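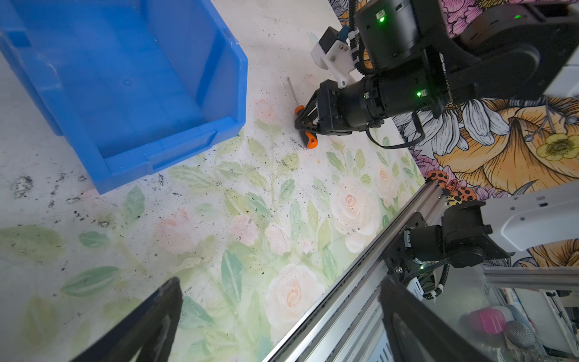
Kiravard hand-teach kit – two arms, one rail, one recorder box, for showing a robot a job by hand or from a leader handle across the room. Ships assembled. You hold the leader, the follower copies, the recorder keeps joint positions, finger opening and the wrist picture together. Good first task is tool into bin: a screwdriver with an orange and black handle laid down next to a blue storage bin, one arm close by on the handle side, the other on the rail. Easy to see, easy to repeat, and a long thin shaft shows up bad teaching fast. Small green lights on the motor housings can be seen in the wrist view, handy when you're checking recordings later.

What you get
Two follower arms with two-finger parallel grippers
Two leader handles, left and right (marked, don't swap)
Aluminum rail, slotted, with clamps
Wrist cameras, one per arm, bracket fitted
Recorder box, model Widska 3
Power supply and cable set
Hex keys
Printed setup card

Not included: computer, table, bins, tools, mats. Any table that doesn't wobble.

Two ways to teach

By hand. Press the soft button on the base, arm goes limp, move it yourself. Fine for slow reaching and for setting a start position. Your hand gets in the wrist camera a lot, so keep hold behind the last joint. Not great for gripping – squeezing the fingers closed by hand gives you jerky finger data.

By remote. Leader handles on your side, followers on the rail. Trigger opens and closes the fingers. Better for anything with a grasp in it. Most customers use hand mode for the first afternoon and then never go back, but it's in there and it doesn't cost extra.

You can mix them in one session. The recorder tags which is which.

Picking up a screwdriver, the short version
1. Bring the open fingers down either side of the handle. Slow.
2. Close on the trigger untill the handle stops rolling. Don't crush it, the motor will just get hot.
3. Lift straight up first, then turn the wrist.
4. Pause before moving over the bin. A clear pause helps the training split the task up.
5. Lower, open, back away. End the recording after you've backed away, not before.

Do 15 good ones before you train anything. Throw out the fumbled ones, or keep them under a seperate tag if you want the robot to learn recovery. Move the bin a little between takes.
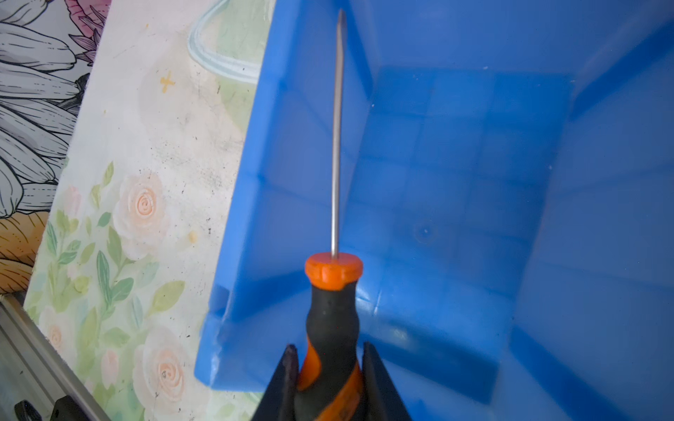
Kiravard Product Sheets, Issue 3

Grip notes. Grasping low on the handle with the shaft pointing up, as here, leaves the whole shaft and the tip in the wrist view. Nice for teaching a handover or a turn. Tight grip on a rubber and plastic handle is fine with the stock fingers. For bare metal get the padded set (order as Hilulero pads, pair). Bright blue bin behind a thin steel shaft gives decent contrast too – gray bins, less so.

Patterned mats are OK. People ask. Flowers, print, whatever, it's fine as long as you train and run on the same one. If you'll be changing tables, record on more than one surface.

Recorder box
Holds 2000 takes at the default length, then asks you before it overwrites. Export by cable. Files open in the Thongsuk viewer, free with the kit, or convert to plain tables. Delete from the viewer, don't pull the card while the light is blinking.

Care
Brush the grit out of the rail slots before sliding a base along. Check finger screws weekly if you run daily. Wipe the camera lens with a dry cloth. Tie the wrist cable with slack for a full turn – too tight and the arm drifts and your takes won't match.

Safety
Followers move when the leaders move. Put the leaders down and they hold position, they don't switch off. Stop button within reach of whoever is teaching. Keep hair and sleeves back from the wrist joints.

Ordering
Kit no. 1677. In stock. Lead time for the padded fingers is longer, next batch in July. Spare fingers, brackets and leader triggers sold singly. School pricing on request.

Setup questions: Kanyarat Ruangrit, support desk
Orders and returns: Kamol Boonchu, sales

Send the serial off the base plate with any question, and a short take if it's a motion problem. Saves a day of emails.

Sheet updated 1 June 2019. Older sheets show the single-arm kit, which used a different power supply. Do not mix.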